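How to Record EVP on an Overnight Ghost Hunt

If you've ever listened back to a recording from an old building and felt the hair on your arms stand up, you already know why I love this part of the hobby so much. EVP stands for electronic voice phenomena, meaning voices or sounds that show up on a recording when nobody heard them at the time. You don't need a van full of gear to try it. A plain digital recorder, some patience and a notebook will get you started this weekend!

I learned most of what follows the slow way, over a lot of cold nights at the old Satach Hotel and one very long one at the Merno grain mill (bring socks, bring more socks). Steal whatever is useful.

What you'll need

Two digital voice recorders, fresh batteries plus spares, a small tripod or folded towel for each recorder, a notebook, a pen that works in the cold, a watch, and closed-back headphones for listening later. Your phone will record in a pinch, but put it in airplane mode first or you'll get that awful buzzing every time it checks for a signal.

Set your recorder to WAV if it has the option. MP3 squashes the quiet parts, and the quiet parts are what we're after. Turn off voice activation, too. It clips the start of every sound and has ruined more good sessions than I can count.

Step one: Get permission and walk the place in daylight

Always get a yes from the owner, in writing if you can. Then go through during the day and listen. Where does the refrigerator hum? Which stair creaks? Is there a road nearby, a dog next door, a furnace that kicks on? At the Satach there's a water pipe behind the second-floor linen closet that sounds exactly like a woman sighing. I was thrilled with my first recording of it. I was less thrilled on my next visit when I heard it do the same thing at lunchtime.

Write all of this down with a rough floor plan. You'll be so glad you did when you're going over the audio.

Step two: Record a baseline

Before you ask a single question, start both recorders and leave the room for 10 minutes. Close the door behind you. The baseline gives you a sample of how the room sounds with no one talking in it, and you can compare anything odd to that later.

Put the recorders in different spots, one near the middle of the room and one by a wall or doorway. Set them on the towels so they don't pick up vibrations from the floor. If a sound appears on one recorder and is completely missing from the other, take a closer look at that moment.

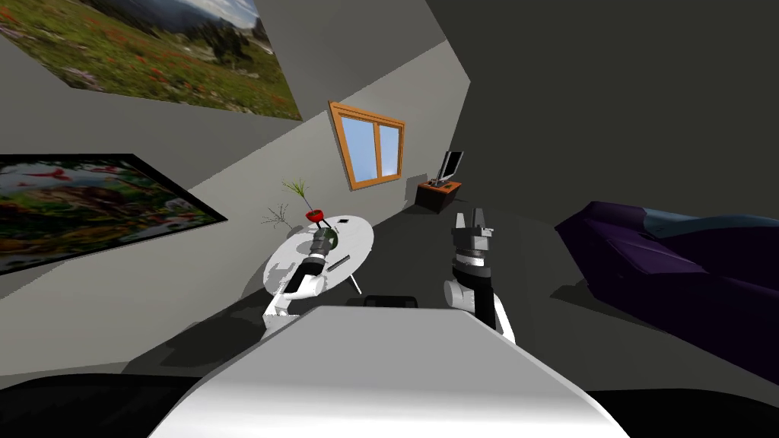
Do I have to run a session in the dark?
Daytime sessions work fine for audio, and many people get their clearest recordings in the afternoon. The reason most groups go late is that traffic dies down and the neighbors are asleep, so there's less noise to sort through.

Step three: Ask your questions

Start by saying the location, the room, the time and who is present, out loud. Have everyone in the group say a few words so you can recognize their voices on playback. Then ask one question at a time and wait. I count slowly to 20 in my head, and it always feels like forever, but rushing is the number one beginner mistake.

Keep the questions simple and polite. "Is there someone here who would like to speak?" is a good opener. "Did you work here?" and "What is your name?" are good too. I don't go in for yelling or taunting. It's rude if someone is there, and all that shouting makes for a terrible recording if they're not.

Never whisper! A whisper on playback sounds like the best evidence you've ever heard, right up until you remember it was your cousin asking for a granola bar. Talk in a normal voice.

Step four: Tag every noise

If your stomach growls, say "stomach." If a car goes by, say "car." If you shift your feet, say "that was me." It feels silly for the first few minutes and then it becomes second nature. On our trip to the Ambaye schoolhouse we tagged everything from owls to a zipper, and it cut the review time way down.

Keep each session short, then stop, save the file and start a new one. Small files are much easier to work through than one giant all-nighter.

Step five: Listen back

Go home and sleep first. Tired ears hear words in everything. When you're fresh, put on the headphones and play each file straight through at normal volume, writing down the time of anything you can't explain. Then check that spot against your notes, your baseline and the second recorder.

Go easy on noise reduction. A light touch can help, but heavy filtering creates watery, warbling sounds that can seem a lot like speech. Keep the original file untouched and do all your editing on a copy.

When you share a clip, don't tell people what you think it says. Play it for three friends separately and have each of them write down what they hear. If they all write the same thing, you've got something exciting on your hands!

I label my files with the place, room and session number, so "Temano Depot, ticket office, 3" for instance, and back them up before I wipe the recorder for the next trip.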